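Keeping a Kitchen Arm Civil

The fingers get dirty first. Wipe them with a damp cloth and a drop of dish soap at the end of every session, yes, even the short ones. Grease on a fingertip feels like nothing until the oven handle slides out of it for the sixth time and everyone blames the software.

Next, the cable. Jog the arm slowly to its lowest reach, the oven door in our case, and watch the loop the whole way down. It should hang with some slack and stay out of the burners' business.

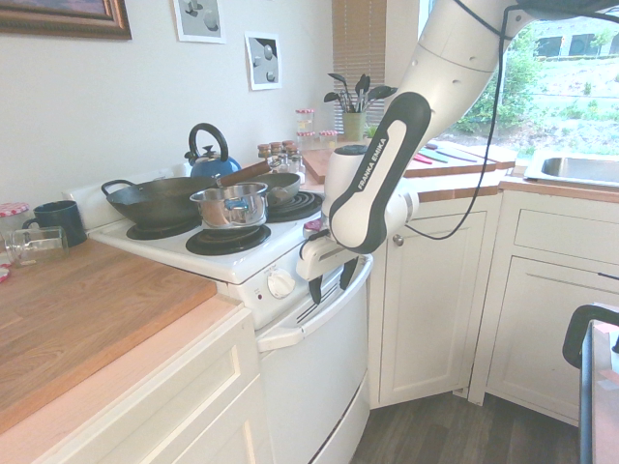
Fingers just above the oven handle, cable looped down past the cabinet.

Check the finger screws every 50 door pulls. Dennis Muli says 200. Dennis also owns one screwdriver.

Clear the stovetop before you re-teach the handle position. Stacked pans are fine for cooking people and bad for elbows, including the expensive kind. Save the old position under a name you'll recognize in September. "new_final_6" was mine, and I'm still looking for it.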